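Thread on the Gornarton feeder line and where the connection money went. Long, mostly numbers.
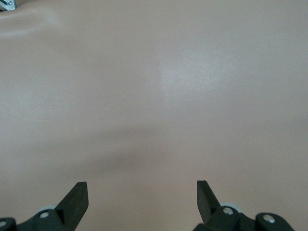

Plain beige surface, pale sheen toward the upper right.

1/ Gornarton has 119 households on the district electrification list. The list was closed in October and the line was marked complete the same month. As of this week, 70 of them have a working meter.

2/ "Complete" in the district's reporting means the transformer is energized. It says nothing about service drops, the wire from pole to house. A village can be complete on paper with no lit homes at all.

3/ The contract went to Cillico. De Bruijn was hired to inspect. The inspection sheet has one line per pole and no line per house, so a missing drop can't show up as a defect.

4/ Connection is free under the scheme. Residents on the east side say they were asked for 700 each for "cable and labor." I have seen 19 handwritten slips for that amount. None carries a receipt number or a stamp.

5/ Cillico's written reply: it does not collect from households, and drops were passed to a subcontractor, Fitix. Fitix does not appear in the tender file. I asked for the subcontract approval and was told it is "with accounts."

6/ On the 49 homes without meters: the district office lists them as "consumer not available." I went door to door at 6 p.m. People were home at most of them. Several have internal wiring done and a meter board already on the wall.

7/ Complaints go to the same section engineer who signs the completion form. There is a separate vigilance desk, but it only opens a file if the engineer forwards one.

8/ Requests filed so far: the measurement book for the low-voltage work, the meter issue register, and the subcontract approval. The meter register matters most. If 119 meters left the store, the serial numbers will show where they went.

9/ If you live in Gornarton and paid, keep the slip and photograph both sides. Do not hand over the original, even to someone from the office.

10/ Correction to an earlier post: I wrote that the transformer was undersized. The nameplate rating matches the tender. The voltage drop on the east side is a conductor length issue. Will add the register here when I get it.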